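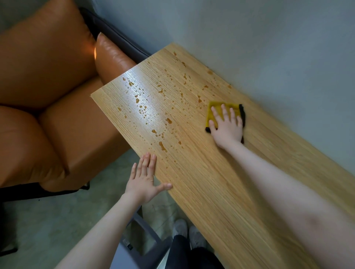
Sponge on the long table, spill at the left-hand end.

Minutes of the house meeting, Hollorar, November 2019

Chair: Haoran Wei. Apologies were received from the second floor.

1. Minutes of the last meeting
Agreed, with one correction. The blind on the stairs was mended in August and can come off the list.

2. The long table
The chair raised the matter of spills on the oak-finish table. Drips left overnight go tacky and then take the shine off when someone scrapes at them. It was agreed that whoever spills wipes up straight away, starting from the clean side and working in, so that the drops are not dragged along the surface.

There was some discussion of sponges. The soft side only is to be used on the table top. The dark scouring side is for pans. One member felt this was obvious — others did not, and it will go on the notice by the sink. 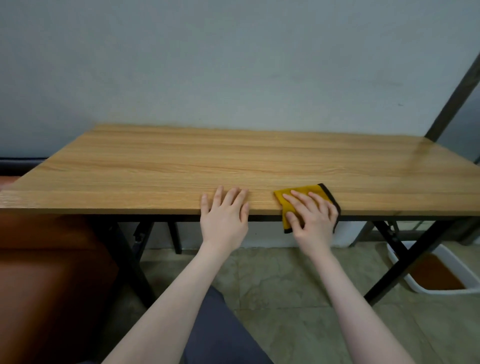 Cloths are to be used for finishing off, and for the front edge, where drips run over and get missed. It is easiest to fold the cloth over the edge and draw it along with the thumb underneath. Cloths to be rinsed and hung up after use, not left in a ball behind the tap.

Action: Haoran to write the notice.

3. Cleaning supplies
The cupboard is low on washing-up liquid and bin bags. Etine and Tian were compared for the next order. Etine delivers in 2 days, Tian is cheaper but slower. Agreed to stay with Etine until the new year. Spending on supplies is not to go over 30 a month without asking first.

4. Repairs fund
The fund stands at 3,000. A request to spend part of it on sanding and refinishing the table was turned down for now. To be looked at again if the marks get worse.

5. Wall behind the table
Left as it is. The offer of a shelf from Karna was declined with thanks — it is too deep and people would knock their heads.

6. Any other business
Chairs to be pushed in at night. The back door is still sticking in wet weather and the landlord has been written to again.

Next meeting: to be arranged by the chair.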